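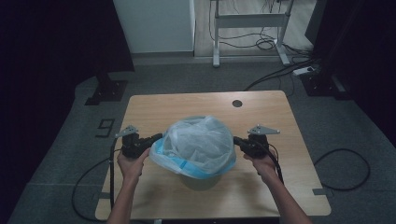 A round container under a plastic bag, on a wooden table.

Sonlow Opens Food Scrap Collection to All Households in Clikow

CLIKOW, 1/15/24 - The household waste company Sonlow informs that its separate collection of food scraps is now open to every household in the town of Clikow. Until today the service was offered only in the Altent district, where it started in September with 65 households. By the end of the year 129 households were taking part in it.

Participation is free of charge and remains voluntary. Each household which registers receives a kitchen container with a lid and a first roll of paper bags. The scraps are collected 2 times per week in Altent, and the same schedule will be used in the other districts. The truck comes in the morning, so the containers should be placed at the front door or at the building entrance before seven.

The following can be given to the collection: fruit and vegetable peels, coffee grounds and paper filters, tea leaves, egg shells, old bread, cooked rice and pasta, and small amounts of meat and fish. Liquids, cooking oil, ashes, diapers and cat litter are not accepted. Residents are also asked to not put glass or metal between the scraps, even when the quantity is very small. Such pieces damage the screens at the composting site and the full load must then be sorted by hand.

During the first months in Altent, many residents wrote to Sonlow with questions about smell. The company recommends to let wet scraps drain in the sink before they go into the container, and to put a sheet of newspaper on the bottom. In summer the container can be kept on a balcony in the shade. Washing it with warm water and a little vinegar is sufficient, strong cleaning products are not necessary.

The collected material is brought to the Dervishi composting site, which lies outside the town on the road to the old brick factory. There it is mixed with chopped branches from the public parks and turned regularly. The process takes 16 weeks. The finished compost is used in the town's flower beds and school gardens, and a part of it will be given to the participating households in spring. Every household may take two sacks. Residents must bring their own sacks and a shovel.

People who live in apartment buildings may register individually or together with their neighbors. For buildings which register together, Sonlow provides one large shared bin with a lock, and every apartment gets a key. The building must name one apartment as the contact for delivery of the bin.

Registration forms are available at the Sonlow customer office in Clikow, at the town library and at the entrance of the Dervishi site. Households in Altent which already take part do not need to register again and keep their present container.

Press contact: Sonlow, Communication Office, Clikow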